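Home Explore Notifications Messages Lists Profile More

Shona Katene
November 28, 2023

ok so I drove to Clillmont to see Wukano last night and I have thoughts, lots of them, sorry in advance (thread)

first off I have been waiting on this tour since August, when they put out Ivley and I played it in the car until my kid begged me to stop

tickets were 30 bucks, which for a band with two drummers feels like stealing
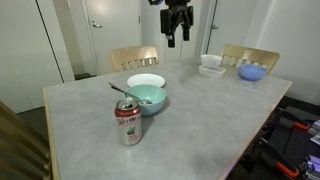 doors were late and the line went all the way back to the gas station, but people were in a great mood! the guy behind me was singing harmony parts to songs that don't even have harmony parts

opener was Ban, just her and a nylon string guitar. I'd never heard a note of hers before and I bought the tape on the spot (yes a tape, no I don't own a tape player)

then Wukano came out and went straight into the slow one?? who opens with the slow one! and it totally worked, the whole room went quiet

14 songs plus the encore. they did almost all of Ivley and three older ones, and the bass player took the lead on "Paper Boats" which I have only ever heard on bootlegs

sound was a little muddy for the first couple, then somebody fixed it and the keys came through so pretty
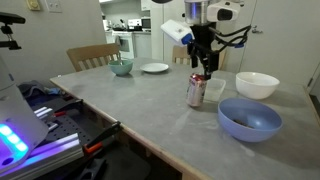
Bowls, a plate and a soda can on the table.

my only gripe is the merch line. I gave up on a shirt. if anybody got a medium in the green and regrets it, my DMs are open

got home at 1, up at 6, would do it again tonight

they're playing again in the spring and I'm already working on my sister, she says she "doesn't do standing shows" but we'll see about that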